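Unit 4: Inventory Records and Reorder Points

Most small firms keep two records of stock. The first is the book count, kept in a ledger or on a computer. The second is the physical count, taken on the floor. The gap between them is called shrinkage when the book is higher, and overage when the floor is higher.

Reorder point

The reorder point is the stock level at which a new order goes out. To find it, multiply daily use by lead time in days, then add safety stock.

Stoltell sells hinges to cabinet shops. It uses 50 boxes a day and its supplier takes 18 days to deliver, so use during lead time is 900 boxes. The firm holds 75 boxes as safety stock. Its reorder point is 975 boxes.
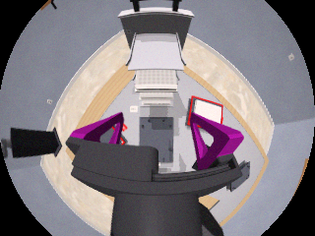 If the supplier is late by one day, Stoltell still has 25 boxes left. If it is late by two days, the firm runs out. Whether that is acceptable depends on what a lost sale costs – for hinges, not much, but a cabinet shop that has to wait may move its whole account elsewhere.

Cycle counting

A full count once a year closes the floor. Cycle counting spreads the work out by counting a few items each week. Items with high yearly value (class A) are counted most often, class C items least.

Fuchs carries 128 items in class A and counts each of them monthly. Class C is counted once, in December.

For next class

Read the Rusero case. Work out the reorder point with a lead time of 12 days, then again with 15. Bring both figures on paper, with your steps shown.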